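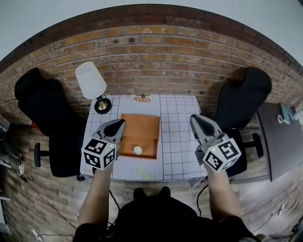
*Packing table with grid-print cloth and open cardboard box.*

# Table Packers, Part Time (2 openings)

Ernard prepares small household orders for Plovix and Eritz at its Kaczmarczyk site. Two packers are needed from March.

## Duties

- Check each order against its packing slip.
- Place items in cardboard boxes, heaviest at the bottom.
- Fill gaps with paper, close the flaps and tape the center seam.
- Set aside damaged boxes and record them on the shift sheet.
- Straighten the table cloth and clear scraps before handover.

## Conditions

Work is done standing at a table. Shifts run 4 hours, 5 shifts per week, with one paid break. Closed shoes are required. Hourly pay is stated in the offer letter and is the same for both openings.

## Requirements

- Able to stand for a full shift and lift a packed box to shelf height.
- Able to read printed slips in English.
- Prior packing work is useful but not required. Training takes 3 shifts and is paid at the full rate.

## How to apply

Send a one-page work history to the Ernard site office at Kaczmarczyk. State which shifts you can work, morning or afternoon, and your earliest start date. Applicants selected for a trial will pack a short set of sample orders at the table. The trial is paid.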